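Obi: Frequently Asked Questions

Teaching one policy to pick up whatever you name
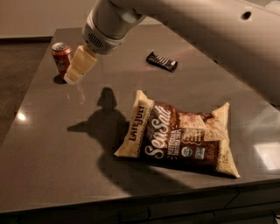

What is Obi, in a sentence or two?
Obi is our method for getting a robot arm to follow a short spoken request, such as "grab the chips," on a kitchen counter it has never worked at before. We love how little data it needs!

How much data is that?
The Lellow set has 2071 demonstrations, but the final policy trains on just 714 of them. A scoring step called Zurau picks the ones where the arm pauses and corrects itself. Those messy clips taught it far more than the smooth ones, and we were thrilled to see it.

How many objects did you test?
56, mostly snacks and drinks, in 14 kitchens across Vermont. None of the kitchens appear in the training data.

Why snacks?
They're wonderfully hard. A bag of chips crumples and shifts, a can rolls if you bump it, and a candy bar lies so flat that the fingers have to come in very low.

Where does it still fail?
Shiny counters, mainly. Reflections and the arm's own shadow can throw off the reach (we're working on this one right now and have a few ideas we're excited to try).

Can I use it with my own arm?
Yes, please do! You'll need to record a short calibration run first. Teresa Kavanagh looks after the setup notes and is happy to take questions.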